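Section 4. Setting up the desk lamp (base and pole)

Applies to the Hornmont lamps on the Odwood desks. Old Pedow lamps have a different base, see section 3. Part no. for the base is 3,422, printed on the carton label.

Before you start

You need the base, the pole, the cord and a flat table. Shade stays in the box untill the pole is up. Tables with a ridge or a groove – lay a board or heavy paper over it first, pull it tight at the corners.

Caution: cord unplugged from the wall for steps 1 to 5. Every time, also when you're only swapping the pole.

Steps

1. Lift the base out with both hands. Not by the cord.

2. Check the casing all the way round, bottom edge included. Chips and cracks happen in shipping. Write down any you find and ask Jozefína Vrabec before you go on. Don't tape over them.

3. Set the base on the table, flat side down, long side wherever it suits the desk. Leave room at the back for the cord. Rock it gently. If it wobbles, shift it or fix the table.

4. Pole goes straight down into the socket on top of the base. Push, then a quarter turn until it stops. Don't force it. Sticking? Take it out, wipe the end, try again.

5. Look at the pole from two sides. Should be straight up from both. Leaning means it isn't seated, back to step 4.

Base on a white surface, pole standing:

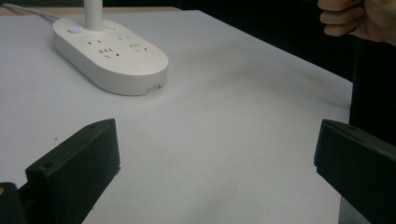
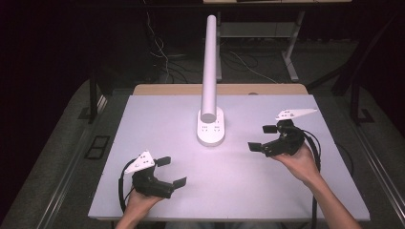 6. Run the cord along the far edge of the table and down the back. Easy curves, no tight bends, nothing standing on it.

7. Shade on top of the pole. Tighten the collar by hand only.

8. Plug in at the wall. Press the power button once. Press again for off. If nothing happens, check the wall outlet with something else you know works, then the cord where it meets the base.

Note: if you have to move the lamp later, pull the plug first and carry it by the base. Carrying by the pole loosens the socket, we've had this with lamps from the Lukáč order too and it's a pain to get tight again.

Note: keep the top of the base clear. No cups, no paper clips, no plant pots. Liquid on it – plug out at the wall, don't switch it on again untill it's been looked at.

Cleaning

Plug out. Dry cloth for the pole and base, slightly damp one for the shade. No spray. White casing shows marks from pens and desk dust, rub lightly and leave it if it doesn't come off, scouring powder takes the shine away.

Packing away

Reverse order: shade, pole, base. Turn the pole back a quarter before you pull. Coil the cord loosely and lay it beside the base, not under. Cartons go on shelf 147, label facing out.

Spare poles and collars: ask Vlasta Bartoš, mornings. Give the part number and the desk number.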